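Household and shop-floor chores programme
Progress report to Skunura, second period
Prepared by the Nanstead bench team

Sending this in a rush before the Tuesday call, apologies for the note form in places. Full logs are on the shared drive as usual.

Where we are

Short version: two chores working well enough to show people, two half working, one parked. Spend is on plan. We're asking for one change to the milestones, see further down.

The question you set us at the start was whether a pair of arms on a table can do ordinary chores yet, the sort of thing a person does without looking. Answer at the moment is some of them, slowly, if the things are the ones it has practised with. That's better than last period. It isn't a product and we'd be uneasy if anyone at Bainbridge told their customers it was.

Work done this period

Dish rack loading and unloading. This has taken most of the bench time. 557 attempts logged since the last report, mixed cups, small plates and bowls, all put in by the arms or taken out by them. Cups come out far better than they go in. Taking a cup out, the grippers only need to find the rim and lift. Putting one in, it has to end up somewhere it will stay, and the arm lets go a bit early more often than we'd like. Then the cup rolls over against the wires and that's logged as a partial.

We argued for a week about whether a cup on its side in the rack counts as done. Agreed in the end: no if the job is draining, yes if the job is only clearing the table. So there are two scores in the log now. Please don't compare the "clear" score with the single score in the first report, they're not the same thing.

Plates are worse than cups. Thin edge, flat on the table, nothing to get hold of. The method that works is one arm tilting the plate up and the other one taking it. Takes ages. A person would have done the whole rack and put the kettle on.

Cloth folding. Tea towels only. Square ones fine, long ones so so. Two folds reliable, the third goes wrong when the corners have drifted. We stopped chasing the third fold in the middle of the period becuase it was eating time and nobody at Bainbridge had asked for it.

Shelf facing (shop floor). Pulling stock forward to the front of a shelf so it looks full. Tins good. Cartons good. Bags of anything, no. Crisps are a disaster, pasta nearly as bad. We did the trial on a mock shelf with 335 items across the fortnight and then moved it to the Bainbridge stock room for two evenings. Dropped noticeably there. Different light, shelf slightly too high for the arms, and price strips that stick out and catch the fingers. All fixable but it tells you something about how much the bench flatters us.

Returns sorting. Half working. Labels are read properly when they face up. When they don't, the arms have to turn the item over and that's the slow bit.

Drawer tidying. Parked. Too many small things, too much on top of other things. We'd like to come back to it but not this year.

What we've learned (for the panel)

Speed matters less to the shops than we thought. Bainbridge said they would happily have something that takes all night so long as it doesn't need watching. Needing watching is exactly the problem. At the moment one of us is in the room with a hand near the stop button and writing notes, so the labour saved is nil.

Home users are the other way round. The few households we spoke to in July don't want it going all night, they want the rack done while they're out of the kitchen. They also asked if it would break things. It does, occasionally. We've gone over to plastic cups for most of the practice and keep the china for test days.

Same object, new place - still hard. A cup it has handled many times on the left of the mat is a bit of a stranger when you move it to the far right. More practice spread over the whole table helps and we've changed how we set up each go so the rack moves about. Should have done that from the beginning. Cost us a fair bit of repeat work.

New object, same place - getting better. Brought in mugs from home without warning it, so to speak, and the first tries were decent. Thick handles are a nuisance.

Two arms are worth having. We did wonder whether to save money and do the next stage with one. For cups you'd get away with it. For plates, towels and anything that needs holding still, no.

Recovery is the thing we'd most like the panel to take away. When a person fumbles a cup they catch it or pick it up again without thinking. Ours used to carry on as though the cup was still in its fingers and place nothing very carefully into the rack. It now notices most of those and goes back. When it notices, the second try usually works. When it doesn't you get an empty rack and a "done" in the log, which is why every run is still checked by eye.

Problems and delays

Lost four working days to a gripper fault. Finger on one side not closing fully. Lukex sent a replacement part and it was the wrong one, then the right one. Back running now. We've asked for a spare to be kept on site.

Lighting. Afternoon sun through the side window was upsetting results on anything shiny. Blind fitted, matt cups used where we can. Results before the blind went up are marked in the log, treat with caution.

Covering on the table. We tried the bare white top first and pale items were getting lost against it. Brown paper fixed most of that, cheap and easy to change. It does wrinkle. Small plates catch on the creases now and then, so it's replaced once it gets bad. A proper mat is on the list but not urgent.

Staffing. One part-time post empty for most of the period. Filled now, starts next month.

Money

Spend to date is within the agreed total. Only two things worth flagging. Replacement parts and the spare gripper came to 900, which was not in the original budget line, and we've covered it from travel as we went to Bainbridge less often than planned. The second is an underspend of 3000 on the shelf work, due to the empty post. We'd like to carry that forward into the next period and not hand it back, if that's allowed. Form attached seperately.

Change we are asking for

Milestone 4 says "full kitchen clear-up demonstrated in a home setting". We don't think that's going to be true by the date, and we'd sooner say so now. What we can offer instead:

Table to rack, cups and small plates, in a real kitchen, with one of us present but not touching anything. A run counts if nobody has to step in.

Shelf facing, tins and cartons, one bay, overnight at Bainbridge, checked in the morning against a photo of how the bay should look.

Drop the drawer work from this phase altogether.

We think that's a fairer test of the question. Full clear-up includes scraping food, wiping, running water and putting things away in cupboards, and we haven't started on any of them. Wiping is probably doable. Water near the arms we are not keen on.

If the panel says no to the change then we'd need to talk about the end date.

Plan for next period

Finish the rack work on placing. Main job is letting go later and checking the cup has settled before moving off. Small change on paper, means redoing a good part of the practice.

Lower the shelf mount so the arms reach the Bainbridge height without stretching. Fingers narrower at the tip for the price strips, drawings done, waiting on a quote from Lukex.

Start on plates with food marks on, dry only.

Write up the scoring rules properly so anyone can use them. At the moment they live on a whiteboard and in two people's heads.

Visit from your side: any morning suits, mornings are best for the light. If you let us know beforehand which chores you want to see we'll have those set up. If you'd rather turn up with your own mug and see what happens that's fine too, we would probably learn more from it.

Still outstanding from us: the data sharing note (draft with Bainbridge, chased twice), the updated risk sheet, and the longer write-up of the household conversations. First two by the end of the month. The write-up will be later, it needs someone to sit down with it for a whole day and we haven't had one.

Rack work carries on in the meantime, cups first, then back to the plates once the new release timing is in.

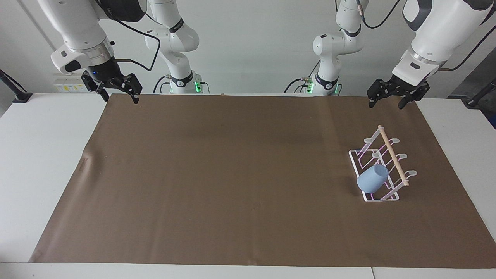

One last thing on the scoring, as it came up on the last call. Both rack scores will go in the next report side by side, "clear" and "drain", with the partials shown on their own line so the panel can see how many there are. The towel and shelf figures stay as they were. If you want the raw sheets before then just ask and we'll send them over.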